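Start Küche Werkstatt Haushalt Tipps A–Z Kontakt

Wir verwenden Cookies, damit diese Seite ordentlich läuft. Einverstanden / Einstellungen

Sauber greifen: Hausregeln für den Handgreifer am Küchentisch

von Areti Pappas

Wer zu Hause Greifbewegungen aufnimmt, mit denen später ein Roboter das Aufräumen lernen soll, der merkt schnell, dass die Technik das kleinere Problem ist. Das größere ist der Tisch! Bei uns im Projekt Detness haben wir uns im September zusammengesetzt (es gab viel Kaffee und noch mehr Meinungen) und ein paar Regeln aufgeschrieben, die sich seither gut halten.

Vor jeder Runde wischt ihr die Griffpolster mit einem nebelfeuchten Tuch ab, bitte ohne Spülmittel, und lasst sie an der Luft trocknen. Danach die Schrauben an den Gelenken ansehen und den Greifer ein paarmal ganz auf- und zumachen. Kabel gehören nach hinten oder zur Seite, nie zwischen Hand und Kiste. Und die Tischdecke zieht ihr vorher glatt, denn an einer Falte bleibt man so leicht hängen.

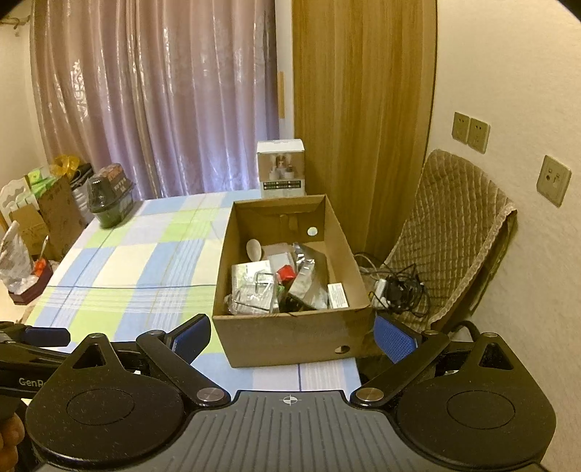

Wie voll darf die Kiste sein?

So voll, dass die Finger noch an jedes Teil herankommen, ohne ein anderes über den Rand zu schieben. Zerbrechliches und alles mit scharfen Kanten nehmt ihr vorher heraus.

Beim Greifen selbst gilt: langsam hin, kurz warten, schließen, gerade hochheben. Meine Kollegin Antigoni Balaskas zählt dabei leise mit, und ich habe mir das inzwischen auch angewöhnt. Knisternde Folie und dünnes Plastik brauchen etwas mehr Geduld als Schachteln, da rutscht gern etwas weg. Macht nichts, einfach liegen lassen und neu ansetzen, aber bitte niemals mit der freien Hand nachhelfen, sonst ist die Aufnahme für uns leider unbrauchbar.

Nach 30 Durchgängen macht ihr Pause, das Handgelenk dankt es euch. Bei 120 ist für den Tag Schluss, auch wenn es gerade so schön läuft! Briefe, Medikamente mit Namen und Familienfotos räumt ihr bitte schon vor dem ersten Durchgang weg, auch vom hinteren Tischrand. Den Greifer legt ihr zum Schluss mit offenen Fingern ab, damit die Polster keine Druckstellen bekommen.

400 Mal geteilt · 30 Kommentare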